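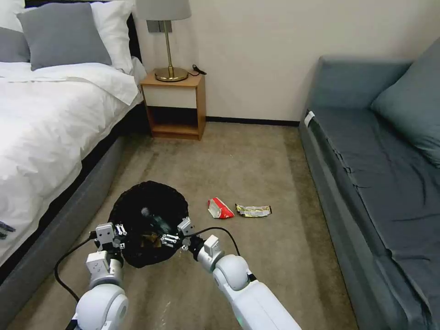
객실 바닥의 쓰레기를 봉투에 담는 작업. 두 팔이 봉투 입구 양쪽에 닿아 있고 과자 포장지 두 개가 카펫에 남아 있다.

쓰레기를 줍는 일은 누구의 일인가

2023년 12월 17일

내가 객실 정비 일을 시작했을 때 처음 배운 것은 침대가 아니라 바닥이었다. 문을 열면 먼저 쓰레기를 치운다. 그래야 시트를 걷고 청소기를 돌릴 수 있다. 허리를 굽혔다 펴는 동작이 가장 많은 단계이고, 선배들이 무릎과 허리를 다친 것도 대개 이 단계였다.

지금 일하는 노므덴(Nomden)은 객실 67개짜리 장기 투숙 호텔이다. 지난 2월부터 일부 층에서 로봇이 바닥 쓰레기를 먼저 치우고, 그다음에 사람이 들어간다. 회사가 설명회에서 한 말은 간단했다. 힘든 일은 기계가 하고 사람은 사람이 할 일을 한다는 것이었다. 나는 이 말에 절반만 동의한다.

동의하는 쪽부터 적는다. 몸은 편해졌다. 퇴근 후에 파스를 붙이는 날이 줄었고, 바닥에 무엇이 떨어져 있을지 몰라 긴장하며 손을 뻗는 일도 줄었다. 깨진 유리나 면도날에 손을 베어 본 사람이라면 이것이 작은 변화가 아님을 안다. 로봇을 도로 빼자는 동료는 내 주변에 없다.

문제는 줄어든 시간이 어디로 갔느냐이다. 쓰레기를 줍는 데 쓰던 시간은 휴식이 되지 않았다. 한 사람이 맡는 객실이 늘었고, 그만큼 침대를 더 많이 정리한다. 매트리스를 들고 이불을 펴는 일은 여전히 우리 몫이다. 허리를 굽히던 부담이 어깨와 손목으로 옮겨 갔다. 회사의 생산성 표에는 이 이동이 나오지 않는다.

판단의 문제도 있다. 과자 포장지는 버리면 된다. 그러나 장기 투숙객의 방에서는 구겨진 종이 한 장이 영수증일 수도 있고 아이가 그린 그림일 수도 있다. 사람은 주우면서 잠깐 들여다보고, 애매하면 탁자 위에 올려 둔다. 로봇이 애매한 물건을 남겨 두면 그것을 확인하는 사람은 우리이고, 잘못 버렸을 때 봉투를 다시 뒤지는 사람도 우리이다. 그런데 이 일은 업무표에 항목이 없다. 항목이 없으니 시간도 배정되지 않는다.

나는 세 가지를 요구한다. 첫째, 로봇이 다녀간 방을 확인하는 시간을 정식 업무로 인정해야 한다. 방마다 몇 분이라도 표에 적혀 있어야 한다. 둘째, 맡는 객실 수를 늘릴 때는 현장 직원과 먼저 협의해야 한다. 셋째, 분실물 민원이 들어왔을 때 책임을 어디까지 물을 것인지 문서로 정해야 한다. 지금은 마지막으로 방에서 나온 사람이 경위서를 쓴다.

기계를 들이는 비용은 예산에 있다. 그 기계 옆에서 일하는 방식을 바꾸는 비용은 예산에 없다. 내년 예산에는 이 두 번째 항목이 들어가야 하고, 그 금액을 정하는 자리에 객실 정비 직원도 앉아 있어야 한다.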